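Building a hand-held gripper - handout 5, pads, linkage and bench practice

15 January 2021
Notes by the Fedley shared workshop, evening course

Read before the session. Bring handout 4, the linkage drawing is in there and I'm not printing it again.

Where we are. Everybody has a frame, two fingers, bushings pressed in. Most have a trigger that returns. If yours doesn't return, do that first, pads are pointless on a sticky trigger. Usual fix is one washer too many on the pivot. Take it out, try again.

Linkage check

Hold the tool fingers up, open, no load. Wiggle each fingertip sideways. A little play is fine. If it clunks, the insert has moved in the plastic. Do not glue it while it's on the tool. Strip the arm off, warm the insert with the iron, push it back square against something flat, let it cool all the way. People rush the cooling and then it's crooked for good.

Both arms should leave the closed position together. Watch from the top, not the side. If one leads, swap the arms left to right and look again. Still the same side leading - it's the frame. Other side leading - it's the arm, reprint it.

Print settings for arms, same as last time: 5 walls, slow on the outer one, seam turned away from the pivot hole. The Prondow printer runs a bit fat on holes, the Qiu one runs tight. Write on your bag which printer you used!! Mixed pairs are why half the November batch rubbed.

Pads

What they have to do: grip smooth things and soft things without you squeezing hard. Rubber does that, hard plastic doesn't. Price we pay is that rubber tears.

Where it tears. The inside edge, nearly every time. That's the part that meets the object first, and it's where the fingers drag when you come in at an angle. Once there's a nick, anything with a hard rim or a rough surface opens it up more. Buckles, screw heads, beads, the edge of a board. Flat face of the pad can look like new while the edge is gone.

Pouring pads, short version:
- wax the mold, all of it, also the corners
- mix by weight, not by eye
- pour thin, from one corner, let it crawl
- leave it overnight. Not "a few hours"
- trim with a new blade, one pull. Sawing at it leaves little steps and the tears start there

Rounding the inside edge helps. We did one set with a square edge and one with the edge knocked off by 3 mm, and the rounded ones were still going when the square ones were in the bin. Costs you a bit of pinch on thin stuff like paper or straps. Your call, depends what you pick up.

Target for this term is a pad that gets through 1000 closes on the test block before the edge goes. Tally sheet is on the clipboard. Be fair with it, a flap you can lift with a fingernail counts as gone.

Changing a pad

Finger off the arm first. Yes every time. Prying at a pad with the finger still mounted bends the arm and then you're back at the linkage check.

Old pad off, scrape the seat clean, no leftover crumbs. New pad dry-fitted. Line it up with the other finger closed before anything is fixed. The two faces should meet flat, no light at the bottom. If you get light at the tip, that's ok for now, tips close up under load. Light at the base is not ok.

Always change both together. One new and one old is two different heights and the object rolls toward the worn one.

Bench practice

Two tools, one in each hand, seated, table low enough that your elbows hang. Cover the table with something pale and plain so you can see where the tips are. White foam board works, replace when it gets dented.

Start with the Hero block (the big printed one in the box by the door), then move on to real objects. Shoes are good. They're awkward - stiff in one place and floppy in another, nothing square on them, straps in the way. Take hold near the toe with one tool, keep the other open and close by, then bring it in. Don't grab with both at once, you'll just fight yourself. For pairs, do the left shoe ten times then the right, the hand position is not a mirror, you'll notice.

Putting things on a shelf is the next step up. Approach from the front, not over the top, and don't let go until the weight is down. Watch your cable. Route it behind the hand and leave slack, a tight cable pulls the wrist round without you noticing.
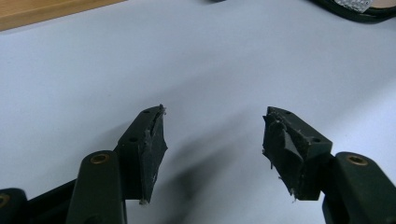
Pads, inner edges 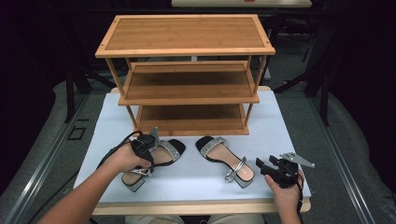
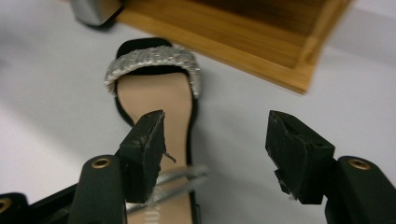
Handout 5, page 3

Compare your own pads with the first close-up before you decide they are fine. Right pad is well past changing, big ragged tears down the inner side. The left one is torn along its edge too, with a strip coming away, and that one goes as well (both together, see above). The top faces would not tell you much, so look at the inside.

In the last one look at the left fingertip over the insole. There's a loose fiber hanging off the pad. Snip those, dont pull. Pulling takes rubber with it and you've made tomorrow's tear. Also a good one for judging finger position on a sparkly strap: the hold you want is on the smooth part of the sole when you can get it, strap only if there's no other way in.

Shoe rack practice is the middle picture, two sandals, left hand closed on the toe end of one, right hand open and waiting. Low table, hands well apart. Copy that.

Homework

1. Pour one pair, rounded edge. Label with mix weights.
2. Linkage check on your own tool, then on your neighbor's. Write down what you found, one line is enough.
3. Try the sandal lift with old pads and then with new ones. Note where it slips, toe or strap or heel.
4. Bring the torn pads back, don't throw them out. I want to cut a few in half and look at the bubbles.

Rubber is nearly finished, so one pair each untill the new tub comes. Blades are in the top drawer, used ones go in the tin. If you take the small scale put it back on the shelf with the lid on, it drifts when it gets dusty.

Next handout: trigger springs and the cable clip. Read the spring table in handout 2 before then.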